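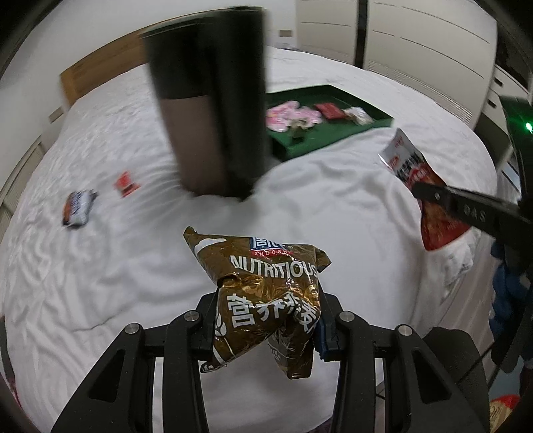 # Re: Banding on the wide-format, second profile

**From:** Hernán Palomino
**To:** ginduria-print list
**Date:** 2 March 2019

Rawiri Wihongi wrote:

> We have moved the Ginduria from the old shop to the new one and I now get banding in flat mid-greys on the satin stock. It runs across the carriage direction, evenly spaced, and it is worst between 40 and 60 per cent black. Solids are fine. Text is fine. Nozzle check is clean on all channels.
>
> I have done the feed adjustment twice with the built-in chart and the value it picks is 913 both times. At the old place it was 900. I have also rebuilt the profile in Zirnley with the 50-patch quick target, and that made the greys slightly warmer but did nothing for the bands.
>
> Is 913 a believable number? And is it worth running the full 1,000-patch target before I ring the service people?
>
> Rawiri

Rawiri,

913 is believable. The feed value is a correction to the nominal advance per pass, and it moves with the stock, the take-up tension and the level of the machine. A change of 13 after a move is within what I have seen on ours. If the chart gives you the same figure twice, the sensor is reading consistently, though the figure may still be wrong for the stock you print on. The built-in chart assumes the default vacuum setting. If you run satin with the vacuum turned down, as most of us do, set it to the same level before you print the chart. Otherwise you are measuring one condition and printing in another.

On the profile: leave it alone for now. A profile maps colour to ink amounts. It cannot remove a band caused by the paper advance, and a larger target will only give you a more precise measurement of a sheet that has bands in it. Some patches will fall on a dark line and some will not, and Zirnley will average them into the curves. That may be where your warm greys came from. Go back to the profile you had before the move.

I would do it in this order:

1. Level the stand across the front rail and again along both side rails. The feet on the Ginduria settle after a few days under load, so check it even if the fitter did it on the day.
2. Set the vacuum and head height for the satin stock and write both down.
3. Take the take-up reel off and let the print hang free. Print a flat 50 per cent grey the full width of the roll.
4. If the bands are gone, the take-up tension is too high. Refit the reel and lower it one step at a time.
5. If they are still there, measure the spacing. Equal to the pass advance means feed. Equal to the circumference of the grit roller means dirt or a flat spot on the roller.
6. Repeat the feed adjustment, then print the grey again in the slow mode.

If the bands are present in every mode and the spacing matches neither figure, check head alignment in both directions. Unidirectional printing is a quick test for that. If it clears, the bidirectional offset is out and a nozzle check will not show it.

Once the grey is even, linearise first and then run the 1,000-patch target. Let the sheet dry overnight before you read it. Satin from Skenivwood shifts noticeably in the first few hours, mostly in the three-quarter tones.

There was a firmware note in June about feed values being lost when the media type is renamed on the panel. I don't know whether your machine has that version. Look under Service > Media > Stored and see whether the satin entry has its own feed value or is borrowing the one from gloss.

Please post the band spacing in millimetres when you have it, with the mode and number of passes.

Hernán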